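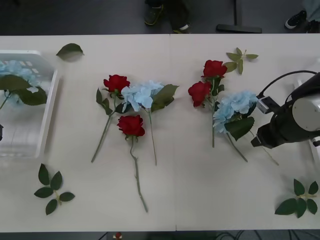
4. Setting the shop scale

The Zaugg sheet promises a perfect zero out of the box. Don't count on it.

1. Switch on. Leave it alone until the display stops drifting.
2. Put the 500 g weight on the pan and press CAL.
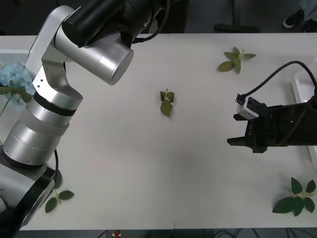
Liv Lie: Mine wanted CAL held down, and a quick press did nothing at all.

3. Enter code 2931. Murnska calls this "security"; it is the same code on every unit.

Note: if the display reads more than 210 with nothing on the pan, start over. The "auto-correct" setting 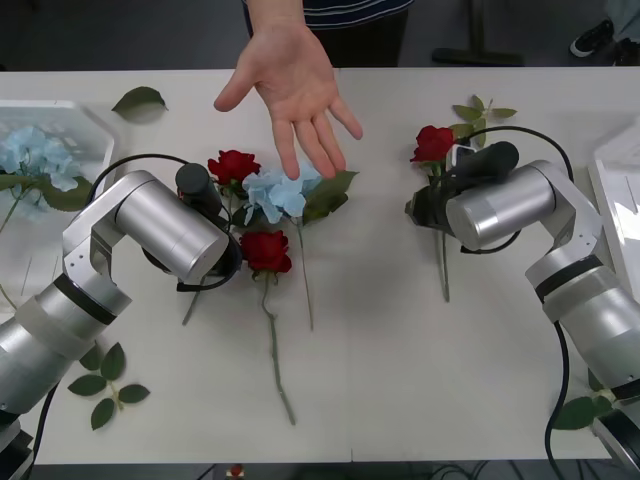 has never fixed this for me, so I leave it off.

4. Weigh one bunch twice. Two different readings mean step 2 didn't take.

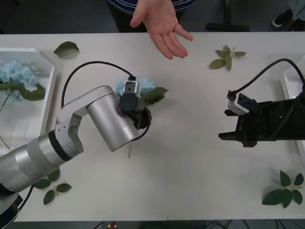
Fig. 188. Light blue hydrangea, held by the stem.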